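People keep asking me whether a machine can clear a kitchen table yet. Short version: parts of it, slowly, with a person standing nearby. Longer version in the posts below. (November 2022)

**1/** The chore I use as a yardstick is tidying after a meal. Plates, cups, fruit, a bottle, a pot. No knives, no liquid. A six-year-old can do it while complaining. It covers most of what makes housework hard for an arm.

**2/** First problem is shape. A two-finger gripper likes things with parallel sides. It does not like a shallow plate lying flat, where the rim gives you a few millimeters to work with. It also does not like a cup on its side near a table edge.

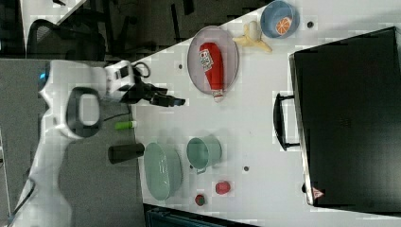
**3/** Second problem is order. If a bottle is on the plate, the bottle moves first. People do this without thinking. A planner has to be told, or has to learn it from a lot of examples, and the examples have to include the bad orders too.

**4/** Ross Yule and I argued about success rates over lunch. His position: 74 percent per pick is good. Mine: chain 5 picks at that rate and you finish the table less than a quarter of the time. Per-pick numbers flatter everybody. Ask for the whole job.

**5/** Margareta Voicu keeps our log. As of this week it has 1823 grasp attempts in it. The misses cluster on thin rims and curved handles. Fruit is easy. Toy fruit is easier than real fruit, and results on one should not be quoted for the other. 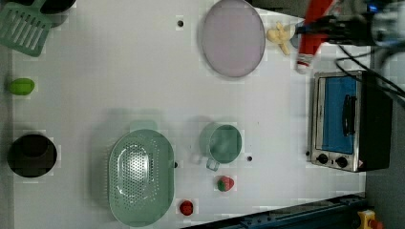
Would a softer gripper fix the misses?

Some of them. Soft fingers forgive a bad approach angle, so round things improve. They do less for a flat rim, where the trouble is getting a fingertip underneath in the first place. They also wear faster.

**6/** Appliances are their own category. An oven door is a hinge, a handle and a spring, and the arm has to follow an arc it can't fully see. Pull straight and you drag the whole unit across the table. Fletcher Gilchrist has spent since May on doors and considers knobs a vacation.

**7/** Shop floors are further along, for a boring reason: you can change the shop. Bolt down the fixture, fix the lighting, present every part the same way up. Nobody wants to live in a kitchen like that.

**8/** Clutter is a fairer test than speed. Leave things where a person would leave them, half behind each other, handles pointing anywhere. Then time it. Our best full clear took 24 minutes. I can do it in one.

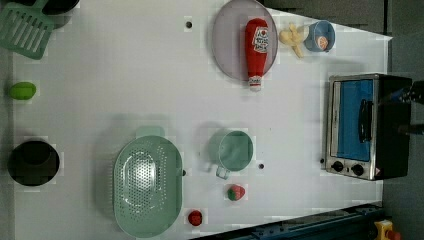
Is there any chore worth handing over now?

Floors, in most homes, and moving known items between known spots in a warehouse or a lab. Both have a narrow task and a cheap failure. A missed crumb costs nothing. A dropped dish costs a dish and somebody's patience.

**9/** Alby Pomare asked what I'd want to see before changing my mind. One unfamiliar kitchen, one unedited run, no remote operator, and a list of what got broken.

**10/** Next on my list is colanders. Holes confuse the depth reading and the glare off the bottom doesn't help. Numbers when I have them.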